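Packing a Snack Hamper – Section 6: Filling the Basket with Bagged Snacks

By Pichit Thongdee
Updated in March
6 min read
16 shares · 25 comments

This section explains how to put bagged snacks into the Bonska basket. Please finish Section 5 (lining the basket) before you start. If your basket came without the lining paper, you can use plain tissue paper folded two times.

What you need

– the Bonska basket, with the base padding already inside
– bagged snacks, different sizes
– the roll of Zetberg tape
– a clean, dry cloth
– the packing card from the Visisix kit

6.1 Check the bags first

1. Put all the bags on the table and look at the date on each one. Put the bags with the shortest date on one side.

2. Press every bag very gently with a flat hand. It should push back a little. If the air goes out, the seal is open and the bag must not go in the hamper.

3. Wipe the bags with the dry cloth. Shiny bags show every finger mark, and the person who receives the hamper will see this before anything else.

4. Write on the packing card what you will put inside. Do it now, when you can still see all the labels.

CAUTION: Do not make a hole in a bag to make it flatter. The snacks will become soft after a short time, and crumbs will go into the basket weave, from where it is very difficult to take them out.

6.2 Choose the order

5. Sort the bags by how easily the food inside can break. Nuts and hard sweets are strong. Crisps, puffed corn and thin crackers are weak.

6. Put the strong bags near you and the weak bags far from you. You will pack in this order.

7. Keep one bag with a bright colour for the front. Blue and red look very nice against a basket of brown or honey colour. Green is also possible, but with the green ribbon it becomes a little too much, in my opinion.

Note: If the hamper will travel by post, leave the weak bags out completely. In my shop we tried many times with extra paper and the result was never good.

6.3 Put the bags in the basket

8. Hold each bag near one end, where the film is flat or where there is air inside. Try not to squeeze the food. A large bag can be twisted a little at the top so it becomes narrow and goes in more easily.

9. Lower the bag over the side of the basket and let it go only when it touches the padding. Do not drop it from above.

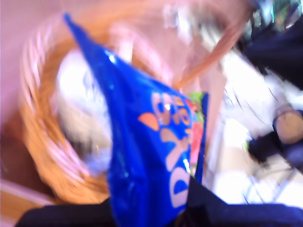

10. Place the strong bags flat on the bottom. They may lie one over another, but keep the top of this layer level. If one corner is low, fill it with a ball of tissue paper.

11. Stand the weak bags upright on the second layer, with the back of each bag leaning on the side of the basket. Turn the brand name to the front where this is possible.

12. Put your bright bag in the middle at the front. It should stand higher than the edge of the basket, but not more than half of the bag.

13. Push small pieces of tissue between the bags until nothing moves when you tilt the basket slightly.

CAUTION: Look for loose ends in the weave before you push any bag against the side. A sharp end can cut the film. Cut the loose end with small scissors, or cover it with a short piece of Zetberg tape.

6.4 If the bags do not fit

14. Take out the last bag you put in and turn it on its side. This is enough in most cases.

15. If the basket is still too full, take out one strong bag from the bottom and not a weak bag from the top. The hamper will look the same from outside.

16. Correct the packing card if you took something out. I forgot this once with a big order from Cheng, and I had to open every hamper again.

Note: Bags become bigger when they are warm. A basket packed tightly in a cool room can lift its own cover in a hot car. Leave one finger of space under the cover.

6.5 Before you close the hamper

17. Lift the basket by its sides, holding with both hands, and listen. If you hear something sliding, go back to step 13.

18. Check that no bag has a deep fold across the seal. A small crease on the film is normal and does no harm.

19. Leave the hamper open for 60 minutes, then press the bags one more time. A very small leak will show itself only after waiting – a bag that was firm will now be soft. Change this bag for a new one.

20. Put the packing card at the back, between the lining paper and the basket, and continue with Section 7 (cover and ribbon).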